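Flandstead Robotics Open Day

The Flandstead Robotics Open Day is an annual public demonstration of robotic handling held at the Vallent building in Flandstead. It is run by Proron, a maker of control software for two-armed workstations, and takes place each April. The event grew out of private visits for customers and was opened to the general public in its second year. It is known mainly for its live transfer demonstration, in which two robot arms share a single table.

Background

Proron began showing its workstations to outside visitors under Farzad Esfahani, then head of applications. Early visits were limited to a short talk and one recorded run. After complaints that the recording hid the pauses between moves, Esfahani replaced it with live operation. Yuzhen Cui took over the program later and set the present format of three sessions, each with its own operator and a question period at the table.

Attendance at the most recent open day was 2,397, the highest to date. Groups are limited to 26 people, and visitors stand behind a floor line while the arms are powered.

Transfer demonstration

The standard task involves small black boxes, a white plastic tray and an open cardboard box. The arms work over a blue table covering, which gives strong contrast against both the tray and the cardboard. Each arm carries a black two-finger gripper. The operator may stop the task at any point to explain the current position of the arms – a practice introduced by Cui.

Cameras are mounted near the grippers, and their views are shown to the audience on a wall display. Ottmar Kröger, who wrote the operator notes, recommends that the near view be shown first. At close range a gripper can hide much of the container in front of it, and the notes treat this as a planning problem for the software.

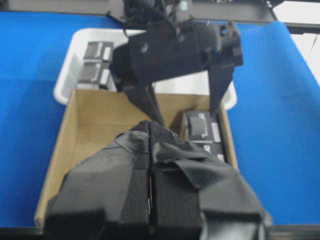
Scoring

A run is scored on completed transfers only. A box that lands outside its container counts as a miss, and the operator may not move it by hand until the run ends. The best session on record reached 91 percent. Scores are posted at the entrance but are not used to rank operators.

Related events

A smaller version of the demonstration is given at the Dimitrov technical school, using one arm and a shorter task. It is led by Shuzhen Cheng and is open to students only. Venkatesh Rai has written a setup guide for both versions, covering table height, lighting and the order in which the arms are powered on.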